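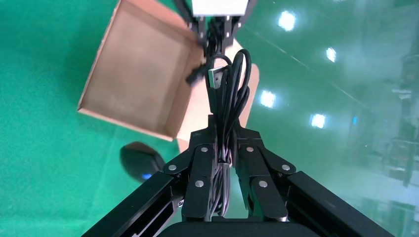
The Correia Public Library will begin lending phone chargers and laptop power supplies in June, along with a small stock of spare cords. Library director Elif Naz Çetinkaya said patrons ask for them at the front desk more than anything except the restroom key. The cords include black USB cables with the standard USB-A plug at one end, looped into a bundle so they fit in a drawer. Each item goes out on a regular library card and is due back in 8 days.

The library spent part of a grant from the Fendora Fund on 103 items, of which 49 will stay at the main branch on Arkard Street. The rest go to the Aseo branch and the bookmobile. Borrowers must be 16 or older, or have a parent sign for them.

There is no late fee, but a lost item costs the price of a new one. Cords that come back frayed will be recycled. Patrons can reserve a charger by phone or at either desk, and the main branch is open until 8 p.m. on weeknights.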